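okay I've been promising this thread for weeks. everything I learned from choosing kitchen counters as a person who knew nothing about kitchen counters. 1/

I started with a budget and a Pinterest board and both were gone by Tuesday. the first showroom I walked into was Garnodar, and the sales guy asked what my "relationship with lemons" was. I laughed. he did not laugh

so, lemons. if you get real marble, acid leaves dull spots on it (it's called etching). wine does it, tomato sauce does it, that half a lime you forgot about overnight does it too. sealing helps with stains but it won't stop etching. I had to have this explained to me twice

and I STILL wanted the white with gray veins. look at it

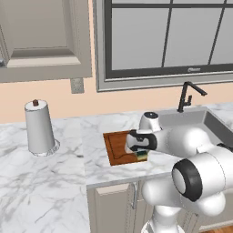
white marble, gray veins, brown board. I'm weak

second stop was Veloso, which is more of a warehouse. you walk up and down rows of slabs and pick your actual piece. DO THIS if you can!! the little sample square they mail you tells you almost nothing about the veining

I went in sure I wanted one slab and came out in love with one 6 rows over. brought a cabinet door with me in a tote bag like a weirdo and it was the smartest thing I did all month

money stuff: get the quote in writing and ask what's in it. mine didn't include the sink cutout or hauling off the old counter, and that was 400 bucks I hadn't planned on. edges can cost extra too. I went with the plain one and I have never once thought about it since

also ask about seams. where they go, how many, can you see the layout first. my friend didn't ask and hers runs right next to the stove and she looks at it every single day

the finish question: polished is shiny and shows etching more, honed is matte and hides it better but can grab oily stains. I went back and forth on this for 19 days. my group chat muted me

still my favorite combo, btw. wood on marble, every time 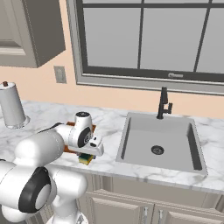

same counter, same board, still into it

where I landed: honed, from Trondier, in the color they call Flallelano (no idea, I can't say it out loud either). install is in September and until then I'm making coffee on a folding table in the hallway

if you've lived with marble for 5 years or more please tell me how it's holding up. be gentle, the deposit is paid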